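Still Folding

Can a machine do the chores yet? Some of them. Slowly. Bring a book.

Nine in the morning, Skellau, a long low building behind a tire shop. I've been promised laundry. What I get first is coffee, then a safety talk, then a form to sign, then more coffee. The robot is warming up, or being warmed up, I never got a clear answer on which. Two arms on a post, a bin of towels, a table with a padded top. Go.

First towel: picked up by the middle, dropped. Picked up by the middle again, held. It hangs there like a wet flag while the arm turns it one way and then the other, looking for a corner. Finds one. Finds the other. Lays it down, folds it in half, folds it again, pats it. Pats it! I had not expected to feel anything about a towel and there I was, leaning over the yellow line.

Second towel, fine. Third towel, two stuck together, and the whole thing stops until an engineer walks over and peels them apart. He does it without looking up from his phone.

That's the state of the art, or one corner of it. I spent most of April going from one of these places to the next with a simple list. Laundry, dishes, wiping down, picking up off the floor, and on the shop side packing, sorting and loading a machine. For each one I wanted to know three things. Does it work with me standing there? Does it work when they've gone to lunch? Would anybody pay for it?

Dishes next. Lomwood has a kitchen set up inside what used to be a bank, sink where the tellers were. The arm loads plates very well. Plates are easy, they tell me, plates want to be picked up. Bowls okay. Glasses okay if they're upright. Then I put in a cheese grater, because I have a cheese grater at home and it goes in the dishwasher, and the arm went at it from four directions and gave up. A wooden spoon fell through the bottom rack. The team wrote both down. They were nice about it, and next morning they sent me a clip of the grater going in on the sixth try.

Scraping was worse. Nobody I visited had scraping. They all start with plates that have been rinsed, and if I've already rinsed the plate I am standing at the dishwasher with the plate in my hand. I said this at Lomwood and got a long silence and then a good answer, that a restaurant has one person rinsing and another person loading and they only need to help the second one. Fair enough. So it's a restaurant machine, for now. The brochure has a family on it.

The shop floor is a different story, mostly a better one. Bensaid makes a packing cell. Small boxes come down a belt, the arm sticks a bottle and a leaflet in each, the box moves on. They ran 1,000 boxes while I was in the building and had eleven stops, most of them the leaflet. Paper is terrible. Paper slides, paper curls, two sheets look like one sheet. The bottle never missed. The woman running the line, who has packed by hand for years, told me she'd happily give it the bottles and keep the leaflets, and that's more or less how they run it now, her at one end and it at the other. She also moved the bin six inches to the left on the first day. Nobody at the company had thought of it. Faster ever since.

You hear a lot about hardware in this business but everyone I talked to wanted to talk about practice instead. The arms are good enough. The hands are good enough for a lot of things, not a cheese grater. What's missing is somebody having done the job over and over in a way the machine can learn from, in different rooms, in bad light, with the wrong kind of towel. So people are doing chores for a living, with the tools in their hands. Pick up the cloth, put down the cloth. Shake it out, bunch it up, do it again.

It's duller than it sounds and harder on the wrist. One wiping task at Lanska had 500 runs behind it when I arrived, and the schedule on the wall had it going to 1,129, a number I asked about twice. The first person said it was the budget divided by the hourly rate. The second said it was a typo that had stuck.
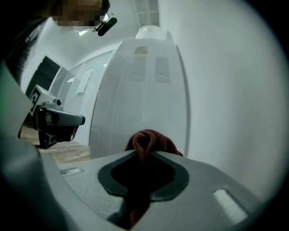 Cloth is what I kept coming back to, all month, in every building. A box is a box whichever way you hold it, and a mug has a handle and keeps it. Cloth has no shape of its own until you grab it, and then the shape is your fault. Take the rust-red one at Lanska, pinched in the jaw of the hand-held gripper, with the top bunched up in a little knotted loop and the rest hanging down below. Where's the corner? I couldn't tell you, and I've been folding things since I was six. A machine has to work that out from whatever it can see past its own fingers, then pick a next move that doesn't make it worse. Most moves make it worse. I tried it with my eyes half shut at the kitchen table that night and got a lump.

The Lanska people don't claim to have it solved. Their wiping is good, flat surfaces, cloth already in the hand. Their folding is so-so. Their picking a cloth out of a pile and getting it ready to wipe with, which is the bit I do at home in half a second without knowing I've done it, works some of the time and they won't put a number on it. I pushed. They offered lunch.

Back to my three questions then.

Does it work with me standing there. Yes for towels, plates, bottles, a clean counter. Mostly yes for toys off a floor, as long as the toys are bigger than a walnut. No for fitted sheets, and I'd like to meet whoever asked for that demo, it went on for twenty minutes and ended up as a ball. Small children make the same ball.

Does it work when they go to lunch. Bensaid yes, I sat there and ate a sandwich and watched it. Skellau no, see under towels, stuck. Lomwood they wouldn't leave the room, they were polite about that too.

Would anybody pay. Bensaid has paying customers and a waiting list. The rest have pilots, meaning somebody else's money and a lot of visits. Skellau has a hotel laundry interested, one kind of towel, one size, white, 100 at a time. I think that one will go. A hotel towel is about as close to a box as cloth will ever get.

The home is a long way behind and I don't think it's for want of trying. My own laundry basket this week had a swimsuit in it, one sock, a duvet cover with all the other things inside it like it had eaten them, and a receipt. I described this at Skellau and the engineer put his phone down for the first time all day. How often does that happen, he said. The duvet thing. Every week, I said. He wrote it on the whiteboard.

Prices, before you write in. None of the home machines has one. Bensaid rents its cell by the month and will only quote after a site visit. Lomwood says restaurants first and then we'll see, and Skellau is talking to the hotel about a charge per towel, which seemed smart to me, the hotel already knows what a towel costs it. I asked what happens to the charge if the towel ends up on the floor. They're still talkng about it.

I asked at each stop what chore they'd want gone from their own house. Lomwood said scraping. Bensaid said filing, paper again. At Lanska there was an argument and it was still going when I left. At Skellau it was unanimous, socks, and when I asked how the sock work was coming along I got shown a drawer. Full of socks. No pairs.

I'm going back in the fall, if they'll have me. Bringing the grater, and the duvet cover if I can get everything out of it.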